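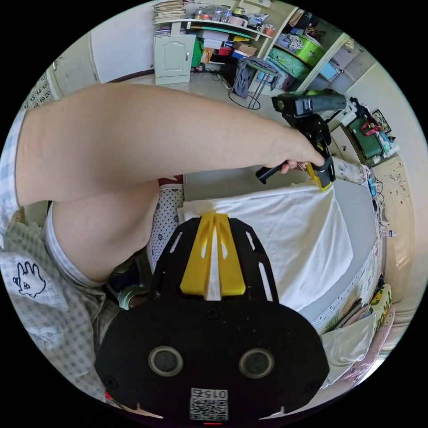

Rimantas Šimkus
Recording Secretary, Brekosthorpe Road Association

MINUTES OF THE WINTER MEETING

Saturday, January 17, 2026, in the fire hall annex

Present: owners or proxies for enough lots to make a quorum, after the chair agreed to wait for two people who had phoned to say they were stuck behind the plow. The sign-in sheet is attached to the paper copy.

Call to order. The chair opened the meeting and asked for changes to the October minutes. The owner at the bottom of Jirkham Lane objected to the sentence saying that the ditch by his mailbox "has been fixed." He said it had been dug, and that the water still went where it always went. The secretary agreed that he had written down what he was told by the person who did the digging. The sentence now reads "has been dug out." Approved as changed.

Money. The road fund can cover plowing through the end of the season if the rest of the winter is like the first part. The secretary asked what the plan was if it wasn't. The chair said we would look at that in March. The secretary asked that this answer be recorded, and it has been.

Dues are still owed on 14 of the 84 lots. Letters went out before the holidays and a few checks came back. One owner wrote that he will pay when his end of the road is graded. Several people pointed out that his end of the road was graded in August. Another letter will go to him with the grading invoice in the envelope.

Dust and washboard on the upper road. This took up most of the meeting. A sales representative from Baudry was given fifteen minutes and used a good deal more. He was there to present Flivar, a liquid that is sprayed on gravel and is supposed to bind the surface so it doesn't wash out, rut or throw dust. He handed out a color folder. His price came to $165 per lot for the first treatment, billed as a special charge on top of dues.

Questions and answers, as near as I could get them down:

How long does one treatment last? He said it depended on traffic, weather and the base. Asked for a range in years, he said most customers were happy with it. I asked a second time and was told that a site visit would give us a better idea.

Has it been used on a road as steep as ours? He said yes. Asked where, he said he would send a list of references. He was asked to include phone numbers.

What happens when the plow blade hits it? He said a trained operator should not have a problem. Our plow operator, who was sitting in the second row, asked what the training was. There was some laughter. The representative said the blade should be run a little high. Our operator said he has been told to run it low for as long as he has had the contract, since owners on the hill complain about ice when he doesn't.

Is it safe for wells? He read us a sentence from the folder saying the product is safe when used as directed. The owner of the spring lot asked to see the directions. They were not in the folder. He will send them.

Is there a guarantee? There is one on the material. There is none on the road. I asked him to explain the difference and wrote down that the material is guaranteed to be the material. He didn't care for that wording, so I'll note that he said the product is guaranteed to meet its own specification.

He was thanked and left before discussion.

Discussion. Feeling in the room was split. Those who live on the upper road have had a bad couple of summers, and I don't want these minutes to make light of it. One owner there keeps her windows shut from June on. She would rather try something than hear another year of talk, and she said she would pay her share tomorrow. Two others agreed with her.

Against that, the owner who used to run a gravel crew for the county said you can't glue a road that has no crown. Water sits in the middle of ours. He thinks whatever is sprayed on top will come off in plates by the second spring. He would put the same money into stone, shape the road properly and clear the culverts, which he has said at every meeting I've taken notes for. He admitted when asked that stone doesn't do much for dust.

The chair read out a line from the folder saying that Flivar cuts dust by nearly 100 percent. The secretary asked how that was measured, on what road and how long after spraying. The folder doesn't say. I would like it on the record that I'm not opposed to the stuff. I'm opposed to voting on it from a folder.

It was moved to accept the Baudry price and schedule the work for May. Seconded. After more talk the motion was withdrawn. It was then moved to table the matter until we have the references, the written directions and a second price for stone and shaping from a local contractor. Seconded and carried. The upper road owners voted against and asked that this be noted.

A suggestion to treat a short test stretch by the mailboxes was well liked. The representative had said earlier that there is a minimum order, so the chair will ask what it is.

Speed signs. The new signs are up. Opinions differ on whether anyone drives slower. One owner feels that delivery vans have calmed down. Her neighbor across the road feels they have not. No one has measured anything, and no action was taken. The sign at the Jirkham Lane turn is leaning and will be straightened when the ground thaws.

Culvert at the lower bend. Partly blocked again. It was suggested that beavers are responsible. The ex-county man looked at it last week and found mostly leaves and a feed sack. He will clear it on the first mild day and would welcome another pair of hands and somebody's longer rake.

Other business. A request to move meetings online was discussed briefly. The last try ended with half the owners unable to hear. Left as it is.

The coffee urn belongs to the fire hall and has to be emptied by whoever leaves last. We had a complaint.

Next meeting in March, same room, date to be posted on the board by the mailboxes. Adjourned.

Minutes taken by R. Šimkus. Corrections to me in writing, please, and before the meeting if you can manage it.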